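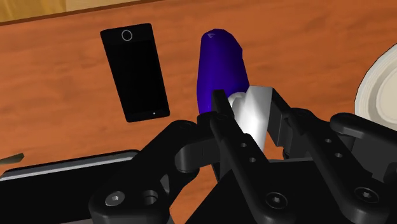
Put the phone down, they say

Search this site Enter keywords Search

Every June the same advice comes back, usually just before people leave for vacation. Leave your phone on the table, go a weekend without it, and you will sleep better, talk more and remember what your kids look like. This year it has a name and a price. The Jekach Quiet Plan asks for 20 days of reduced phone use, and the Dudport library has agreed to host the evening sessions.

I went to the first one on Thursday with my arms folded, I admit. The room was full. We were given a booklet and told that most of us pick up our phones out of habit. Fine, I believe that. I pick mine up to check the weather and come back ten minutes later knowing a lot about a stranger's kitchen remodel. What I don't believe is that a booklet fixes it, or that the fix needs four levels with a different colored sticker for each.

The part that bothered me was the numbers. The booklet says 900 people tried the plan in Pluvberg before it came here, and that nearly all of them felt calmer. Calmer than what? I asked how many had started and quit, and was told that figure wasn't being tracked. I asked who did the measuring. People filled in their own forms on the last evening, with the leaders in the room. If you asked me how I felt with cake on the table and the person who ran the course smiling at me, I would feel calmer too.

There is also the small matter of what a phone is for these days. My bank sends its codes to it. The clinic sends its reminders to it. The parking lot behind the Öberg building took out its coin meters last winter, and now you pay by phone or you walk. I would happily leave mine in a drawer from supper until morning, but first somebody would have to put the meters back. It seems odd to tell people they are too attached to a thing and then make it the only way to park.

To be fair, a few bits of the plan made sense to me. Charging the phone outside the bedroom is old advice and good advice. So is turning off every alert that doesn't come from a live human being. I did that on my own about four years ago, in an afternoon, and it cost nothing. I still look at the thing too much — but it no longer calls me over.

The sessions go on through the month, seven in the evening, side door. The first is free and the rest are not, and you should ask what the full price is before you sign the sheet, as it isn't printed on it. If you go and it works for you, write in and say so. I would like to hear from the ones who gave up as well, and I suspect there will be more of those letters.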